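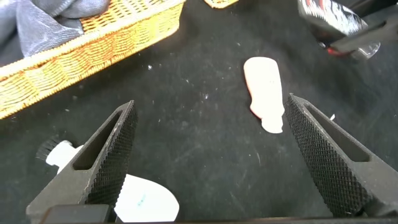 5 min read

Lint on Black Cloth: Which Dark Fabrics Hold On to Dust?
Textile Science project report
Nazmiye Kocabaş

Background

My aunt sews stage curtains and table covers, nearly all of them black. The complaint she hears most from customers is that the cloth looks dirty a few days after it is put up. She tells them to brush it. I wanted to know if the kind of cloth makes a difference, and if brushing is the best way to clean it.

Most house dust is a mix of fibers from clothes and bedding, skin flakes, grit from shoes, and bits of paper. On a gray carpet you don't notice it. On black cloth the pale fibers stand out even when there is very little there, so a black cover can look worse than a beige one carrying the same amount.

Three things are usually said to make lint stick. One is the surface: a fuzzy cloth has loose ends that catch other fibers. The second is static charge, which builds up when some materials rub together, mostly in dry air. The third is anything sticky, such as hand lotion or leftover detergent. I only looked at the first two.

Materials

I used four black fabrics: wool felt, acrylic felt, cotton twill, and polyester satin. The two felts came from the remnant bin at Lakier, the fabric store near the bus station. The twill and satin were leftovers from my aunt. I also used a lint roller, a soft clothes brush, a damp microfiber cloth, a desk lamp, and a magnifying glass.

All the pieces were washed once at 40 °C without softener and dried flat. The wool felt shrank a bit and went stiff at the corners. I should have read the label first. There was enough left to cut what I needed, so I kept it in the project.

Method

I cut ten squares from each fabric and pinned them to boards. Every square was rolled clean with the lint roller before the start. The boards went on top of the bookcase in the upstairs hallway at Stirkwood, which is the student house where I live. People go past with laundry all day and the window is usually shut. The boards stayed up for 2 weeks in November, when the heating was on and the air was dry.

At the end I laid the lamp on its side so the light came in low across the cloth. This makes the specks throw small shadows and they are much easier to see. I counted every pale speck or fiber I could see through the magnifying glass. A clump counted as one.

After the count I split the squares into groups. One group was brushed, one was rolled, and one was wiped with the damp cloth. I made the same number of strokes on each and looked at them again under the lamp.

For the static test I rubbed a spare piece of each fabric with a wool sock, then held it over a dish of paper dust from a hole punch and looked at how much jumped up.

Results

Across all four fabrics I counted 1723 specks. The acrylic felt had the most by a wide margin. Wool felt came second, twill third, and satin had the fewest. The order was the same on nearly every board, although one twill square near the stair end had as many as the wool. Somebody may have shaken out a towel next to it.

The kind of speck was different too. On both felts I found long thin fibers, many of them tangled into the surface. The satin had mostly short bits and grit that slid off when I tilted the board. On the twill, small specks sat in the grooves between the diagonal ridges.

Cleaning gave a less clear result. The roller worked best on twill and satin. On acrylic felt it took the lint off but also pulled up fuzz from the felt itself – after a few passes the surface looked hairy and paler than before. The brush did well on wool felt if I brushed in one direction. On the satin it mostly pushed specks from one side to the other. The damp cloth cleaned the satin and twill well but left streaks on both felts, and these were still there when the felt had dried. I brushed the streaks afterward and they got fainter.

In the static test the satin and the acrylic felt both lifted paper dust. The cotton lifted almost none and the wool a little.

Discussion

I expected the satin to do badly because polyester is known for static. It did lift paper dust after rubbing, but the squares in the hallway were never rubbed by anything, so they probably had little charge to begin with. For a cloth that lies still, the surface seems to matter more. A curtain that is pulled open and shut every day might be another story and I did not test that.

Acrylic felt has both problems. It is fuzzy and it holds a charge. It is also the cheapest of the four, so it gets used a lot for table covers and display boards.

There are some weak points. My counting was done by eye, and I got tired toward the last board. Clumps were hard to judge. The hallway was not an even space, and I should have swapped the boards around halfway through. It would also be better to have a second person count without knowing which fabric is which, but on felt and satin you can tell at a glance anyway.

Advice for my aunt

Cotton twill is a fair choice for black covers that get handled. It costs more than acrylic felt but cleans up with a roller. Where felt is wanted for its flat look, wool felt brushed one way holds up better. Keep water off both kinds. She has asked me to try velvet next, and I have a piece of it from her scrap box ready to cut.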